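Keeping a work table in order: what I do at home
By Anisa Simanjuntak
Posted 14th May

I write letters, pay bills and plan the week at one big table, and for many years this table was my shame. Everything that came into the house landed on it first. My sister called it the airport. I have tried many systems from magazines and most of them were too strict for me, so I will write down only the ones that stayed.

Start with an empty surface
Before you decide where a thing should live, take all things away. Put them on the bed or on the floor, wipe the table, and leave it bare for one evening. It is a strange feeling, but you learn how big your table really is. Mine measures almost 200 centimeters on the long side and I was using a piece of it as big as a tray.

For wiping I use a soft cloth, warm water and one small drop of dish soap, and then a second cloth which is dry. On a brown table the dust is not so visible, but the sticky marks from cups are very visible when the sun is low. Do not let water stand near the edge. If the finish is old, try your soap first in a corner where you keep a lamp.

Group the things in one corner
When the objects come back, let them come back together. I keep everything in the far corner on the side of my writing hand, and the rest of the table stays free. If you spread the same things evenly, the table looks full even when you own very little. 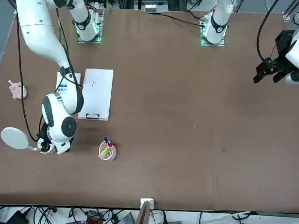

A clipboard is the best cheap thing I have bought for paper. I paid 199 for it in the Plilley sale in September (this was in rupees, so please do not be jealous or angry) and it has replaced three folders. The papers that wait for an answer go under the clip, with the most urgent on top. When the clip does not close well anymore, I know I must sit down and answer. Packets, booklets and instructions do not go under the clip, they are too thick and they bend the spring. Put them flat beside it, and once a week carry them to a drawer.

I also allow one object which has no use. A small animal figure, a stone from the beach, a toy from your child. I was against this at first, but a corner with only office things looks like a bank, and I did not like to sit there. One is enough. When a second one comes, the first one must move to the shelf.

Choose the cup for pens with care
People put pens in any old mug, and this can be fine, but check two things. The cup must be heavy enough at the bottom that it does not fall when you pull out a long ruler, and it must be narrow enough that short pencils do not disappear. I had a very pretty one from Rimberg which fell over each time the window was open. In the end I put some dry rice in the bottom, under a circle of felt, and now it stands.

Every few months I empty the cup and try each pen on the back of an envelope. Last time I had 19 pens and less than half of them wrote. Markers with a soft tip should be stored lying down, if the packet says so.

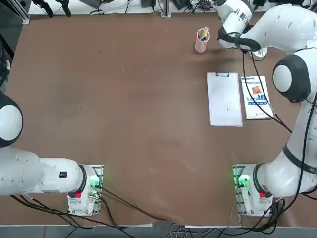
Protect the middle
The middle of the table receives all the wear: elbows, plates, laptops, hot tea. If you have light patches or fine scratches there, try a little furniture wax of a similar color, put on thin, left for some minutes and polished with an old cotton shirt. I use the Valside wax in the flat tin, the darker one. It does not remove a scratch, it only makes it quieter. Do not use it the same day that you want to write, your paper will get spots. My neighbor Mrs. Govindasamy uses half a walnut and says it is the same. I have tried it on a small scratch and it was good, but for a whole table you would need many walnuts.

The evening round
Before I turn off the light I do one round with my hand — pens in the cup, paper under the clip, plates to the kitchen. It takes less time than to boil the water. If I am tired I do only the plates.

Some of you asked about the chair cushions, this will be on the next page, together with the recipe for the starch.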